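SPEAKER NOTES - "Does the Number Eight Win You Matches?"
Club coaches' evening, Kinport
Zohreh Safavi

Start without the slides. Let them finish their coffee.

Opening

Ask for hands: who here has told a bowler this season that they are "really an all-rounder"? Wait. Most hands will go up. Mine too. I said it to a left-arm spinner in April and she has bowled like a drain ever since.

My question tonight is whether all this work on lower-order batting pays for itself at club level. Everyone says it does. The course material says it does. I went looking for the proof in our own scorebooks and I came back less sure than when I started.

What I looked at

The league scorebooks, 20-over games only, 455 innings. Say clearly that I left out rain-shortened games and anything where the book was a mess. Someone will ask how I decided what counted as a mess. Answer: if I couldn't make the bowling add up to the batting, it went in the bin. That may have tilted things. I don't know which way.

Numbers eight to eleven made 1644 runs between them across the lot. Give them a moment to do the division. It comes to less than four an innings.

Now the usual reply, and be fair to it: those runs come late, when they matter. Fine. So I went back and marked every game where the last four batters made more than the winning margin. There were 55. Sounds good until you see that in most of those the top order had already done the job and the tail was swinging with nothing to lose. I would call a handful of them wins by the tail. Barta would call it more than that, and he will be sitting near the front, so let him have his say here if he wants it.
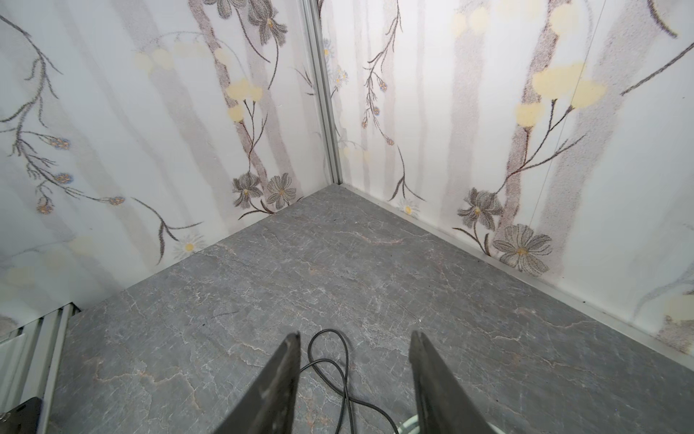
The cost side

Slow down for this part. It is the bit people skip.

An hour of nets for your number nine is an hour somebody else doesn't get, and usually it is the same person's bowling that loses out. We have two lanes at Kinport. I timed our sessions before the break and our quicks were spending nearly as long with pads on as with the ball in hand. Then we lost games in the last two overs with full tosses and wides. Nobody practiced yorkers because we were all having a great time hitting sixes into the side netting.

Don't oversell this. It is one club and one stretch of sessions. I didn't keep a proper log for the other sides.

The bat-speed stuff

Valtance sent a flyer to every club secretary in the league, and I know some of you have bought the kit. I asked them what the gain was measured against. What I got back was a second copy of the flyer. If your players enjoy using it, carry on, but please don't stand up at the annual dinner and credit it with promotion.

Same goes for the Forkitz app. Nice charts. It gives a "batting impact score" and I could not get two scorers to enter the same innings and come out with the same score. (Skip this if running late.)

What I would do instead

Teach the tail to run. Singles hard, call early, get the set batter back on strike. That takes ten minutes at the end of a session.

Teach one safe scoring shot each. One. Let the player pick it.

Put the rest of the time into bowling at the death, with a tired bowler and a wet ball, against your best hitter. Keep score of it.

If you have a bowler who can truly bat, you will know. They'll be getting annoyed about going in at nine. Move them up and see.

Questions I expect

"What about building confidence?" - I take the point, and I have no way to measure it. Ask back whether anybody has seen it carry over into their bowling.

"Pros do it." - Pros have all week. We have from 6:30 until the light goes.

"Would you drop tail-end nets completely?" - No. Cut them in half and look again at the end of the season. Offer to share the spreadsheet with anyone who will send me their own books in return.

Finish by 8:45, the room is needed.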